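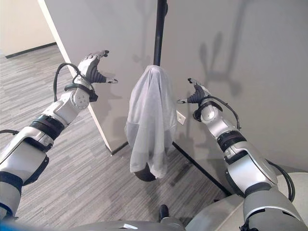
A Place for the Cloth: On the Care of Shared Sitting Rooms

By Hülya Keskin, Office of Residential Life, Sivwood House

The revised housekeeping guide for Sivwood House runs to 20 pages. It deals at length with kitchens, laundry rooms and the storage of bicycles. The sitting rooms receive two paragraphs, and neither of them mentions fabric. This office believes the omission should be corrected before the guide is adopted, and the purpose of this essay is to set out the case.

A furnished sitting room gathers cloth. Residents bring down light throws, scarves, spare sheets and the thin covers that protect an armchair from a wet coat. Few of these items are carried back upstairs the same evening. They are put down on whatever is nearest, and in a room with little furniture the nearest thing is often upright and narrow. A chair back, a door handle or the stem of a lamp will each hold a cloth for a while. Once one has been hung there, it tends to remain, and the next resident reasonably assumes that it belongs.

Objections to this habit are usually made on grounds of appearance. Appearance is a fair concern in a room used by 900 people over the course of a year, but it should not be the first one. Fabric of any kind should be kept away from a lamp. A thin cloth over a light softens the glare, and many people grew up in homes where this was done without a second thought. The practice has no place in a shared building, where the person who hangs the cloth may leave the room and another may turn on the light. The guide should say so in one plain sentence, without exceptions for small bulbs or short periods.

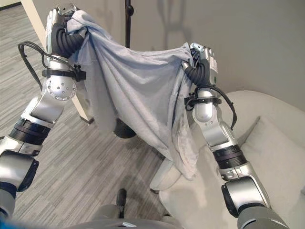 The second concern is the cloth itself. A piece of light fabric that has been bunched, hung and pulled down again will hold its creases, and a creased cloth is seldom chosen by the next person who wants one. It is pushed aside and eventually thrown away. Our replacement budget for soft furnishings last year came to 2452 dollars. It would be unfair to attribute all of that sum to careless handling, as upholstery wears out in any building that is properly used. A good part of it, however, went to items that had nothing wrong with them apart from neglect.

Folding is the remedy, and it deserves more respect than it gets. A large cloth should be taken by its two upper corners, lifted clear of the floor and allowed to hang before any fold is made. The corners are then brought together and the lower edge is drawn up to meet them. Residents who fold on the seat of a couch generally produce a bundle, and the bundle comes apart by morning. The guide could describe the proper method in fewer words than it now gives to the labeling of milk.

There is also the matter of furniture. Bülent Kahraman, my colleague in facilities, has proposed a freestanding coat rack for each sitting room. I respect the reasoning and disagree with the conclusion. A rack invites coats, coats invite bags, and the corner of the room is then lost to seating. It would also stand among other upright pieces, and the distinction between a stand that may hold cloth and a lamp that may not would have to be explained again to each new group of residents. A low basket with a lid beside the couch would serve better and would cost less.

The corners require particular attention. A floor lamp works best a short distance from the wall, where it can be reached for dusting and where its foot sits flat on the carpet. When a cloth is left on it, people move the lamp in order to get at the cloth, and it seldom returns to the same spot.
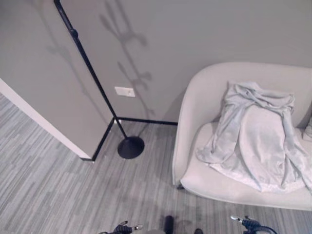
Floor lamp with a round black base, set on gray carpet near the corner of the room.

A clear lamp and a clear stretch of wall give a plain room much of its calm. Gray walls and gray carpet are sometimes criticized as cold, and Birsen Yazıcı made that argument well at the April residents' meeting. She asked for more color and more textiles. I would support both requests on the condition that every textile has somewhere to be put away. A room with one good throw, folded where it can be found, is warmer in use than a room where fabric hangs from anything that will bear its weight.

It may be objected that residents are adults and do not need instruction on where to put a cloth. The point has merit in a private home. In a common room, courtesy depends on shared expectations, and expectations that are never written down are known only to those who have lived in the building longest. New residents are then corrected for breaking a rule they had no means of learning.
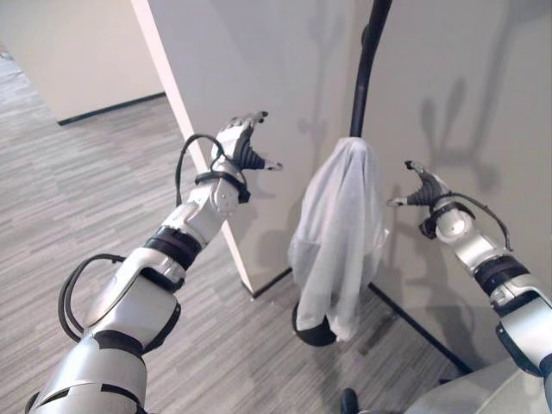

A thin white cloth draped over a black pole. The draft guide is silent on where loose fabric should be kept.

This office therefore asks that a third paragraph be added to the section on sitting rooms. It should prohibit the covering of lamps, describe the folding of large cloths and name the basket as their place. Written comments may be left at the front desk, and those received before the final draft goes to print will be attached to it in full.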